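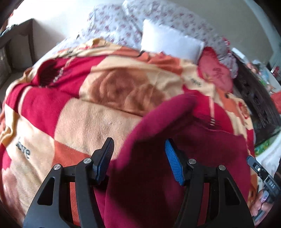

Page last changed: August, 4:40 p.m.

Eltimdale shop's "worn once" claim leaves some buyers doubtful

A secondhand clothing seller in Eltimdale says 700 of the garments it sold this summer had been worn no more than once. Shoppers who have looked closely at the goods are not so sure, and the shop has yet to show how it knows.

Tokura, which sells from a storefront on Mill Street and through its own website, began using the "worn once" label in June. Items with the label cost 19 percent more than the rest of the stock. The owner, Emil Wallner, says sellers fill out a form when they drop off their clothes, and staff then check cuffs, collars and seams.

"People tell us the truth about this stuff," Wallner said. "Why would they lie about a sweatshirt?"

One answer might be money. Sellers get a bigger cut when an item earns the label, and the form asks for no receipt. Wallner agreed that his staff have no way to check what a seller writes down, but called the complaints "a handful of fussy people."
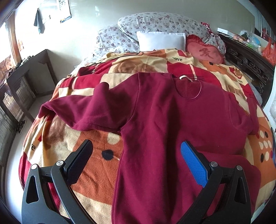 A maroon sweatshirt with a hanger and a paper tag at the collar.

Dorothy Bramwell bought two cardigans in August and returned both. She said one had pilling under the arms and the other smelled of a closet that had not been opened in years. "A tag on a string doesn't make it new," she said. "Anybody can buy a box of tags."

Štěpánka Tóth, who taught sewing at the Eltimdale adult school, said fleece and knits can be hard to judge by eye. A good brushing hides a lot, she said, and a few hot washes can age a garment that has hardly been worn. She would look at the inside of the cuffs first — and would not pay extra either way.

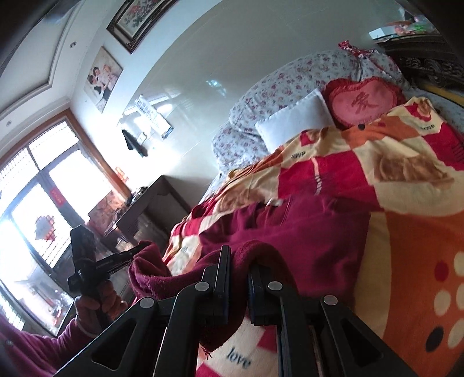 What the shop says comes next

Wallner said Tokura will print the seller's answers on a card and put one with each labeled item. That will tell buyers what was claimed. It will not tell them whether the claim is right, and he had no plans to change the price.

The shop gives refunds on labeled items for 3 days after purchase. Bramwell said she got her money back, less a restocking fee she had not been told about.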